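Who Owns the Name on the Jar

Tultska sold 57 flavors of hot sauce before anyone over there read the contract properly. I mean really read it, page 18, the bit about the name.

Short version. Small brand signs a license deal with a bigger one. Bigger one, in this case Grurnomora, gets to put the Tultska name on chips, frozen wings, a line of aprons. Money comes in quarterly. Everybody happy. Then the wings turn out bad. Not dangerous, just bad – soggy, sweet, nothing like the sauce. And the reviews don't say Grurnomora. They say Tultska.

This is the part small brands miss when the check is on the table. A license is a loan of your good name, and most of the paperwork is about the royalty rate. Quality control gets a paragraph. Sometimes a short one. Tultska's said the products would be "of a reasonable standard", and good luck getting two people to agree on what that means for a chicken wing.

Trademark law does care about this, by the way. In the US an owner who licenses a mark and then never checks what goes out under it can run into real trouble. Lawyers call it naked licensing. Let it go far enough and a court may decide you gave up the mark. So the samples clause isn't just manners. Ask for samples before launch, ask again every season, and write down that you tasted them. 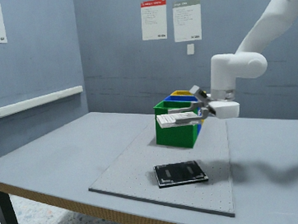
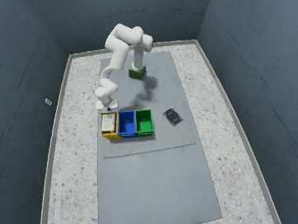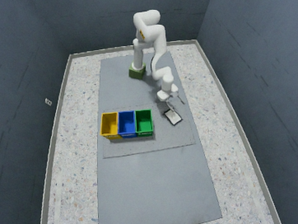

Back to the approvals. Tultska had the right to approve packaging. Great. But the contract also said silence for 22 days counted as a yes, and the emails were going to an inbox that one person looked at, when they had time. The aprons went through that way. So did a slogan I wont repeat.

Compare Stokatberg, the camping stove people. Same size company, give or take. Their deal with Dong for a line of coolers runs long, and it's a slog to read, I had it open on the train and missed my stop. But silence is a no. Samples go to a named job title, not a person, so it survives somebody quitting. And there's a cure period: Dong gets a set time to fix a problem, and if it doesn't, the name comes off.

What happens to the stuff already made? Ask that one early. Dong had 436 coolers left when a color was pulled last October, and the contract already said where they could be sold and for how long. No fight. Tultska had no sell-off terms at all, so the wings stayed in freezers for months after the two companies stopped speaking.

A few other things worth asking for, in no special order. Audit rights, with the licensee paying if the numbers come up short. A minimum royalty, so nobody sits on your name and does nothing with it. Limits on sublicensing – Grurnomora passed the aprons to a third company and was allowed to. A list of product types, spelled out, with everything else kept by you.

And renewal. Watch for automatic renewal. Tultska's kicked in while the lawyers were still trading letters, which bought everyone another year of eachother.

They did settle. Chips are still out there, and they're fine. The wings are gone. The new agreement has a whole schedule on texture, written by the woman who makes the sauce, and it's the only part of the document I'd call a good read.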